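Teleop demos on a switch board: grasp pose drifts between operators

Posted in Bedden Forums > Manipulation > Demonstration and teleoperation
Siham Sayegh
9 January 2024

I'm recording demonstrations for a switch-flipping task in simulation. The board has 12 switches in a 3 x 4 grid, with a small pattern panel beside them. The operator drives the arm by remote control and sets each switch to match the panel. We have 418 episodes from 2 operators, recorded through Bruvham at its default rate.

Policies trained on either operator's data alone are passable. Trained on the combined set, the arm stalls above the board and oscillates between two approach directions. Operator A comes in over the far edge with the fingers closed and pushes. Operator B opens the fingers, straddles the switch and tilts the wrist.
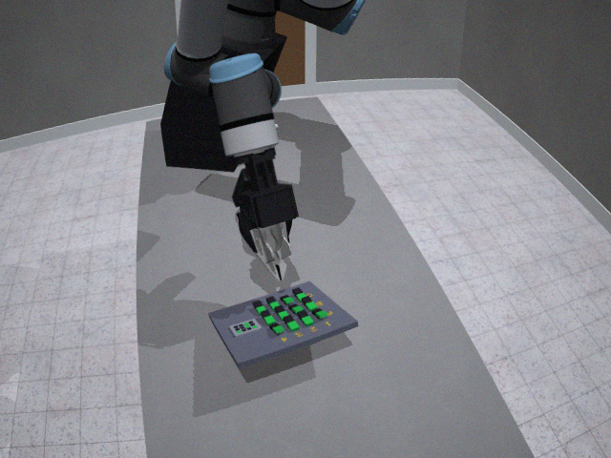
The board pose is randomised at reset, including yaw, so the labels can end up upside down from the operator's point of view. Operator B tends to pause for a while in those episodes before moving. I have not trimmed the pauses.

Should I discard one operator's data, or is there a way to keep both? Re-recording would cost us most of April.

Somtochukwu Okeke
Two separate problems, I think.

The oscillation is consistent with a multimodal action distribution. If your policy head regresses to a mean, it will average a closed-finger push and a straddle into something neither operator did. Either condition on an operator ID or switch to a head that can represent both modes. Try the ID first, as it's a small change. At rollout, fix it to whichever operator has the better success rate.

The pauses are the more likely cause of the stall. Trim any run of near-zero commanded velocity at the start of an episode, but keep short ones just before contact - those are often the operator lining up the tip. I used a cutoff of 33 frames on a similar board. Check it against your own recording rate.

Also express actions in the board frame if you aren't already. With randomised yaw, base-frame actions make the same flip look like a different motion every time.

qudah_lab
Just pick one operator. We had 17 people record for us and the data was rubbish until we wrote down one grasp and made everyone stick to it.

Hivgate user
What controller are you using? On a spacemouse the wrist tilt is a pain and people avoid it.

Siham Sayegh
Spacemouse for A, leader arm for B, which probably explains the wrist. Actions were in base frame. I'll convert those, trim the starts and retrain with the operator ID before recording anything new.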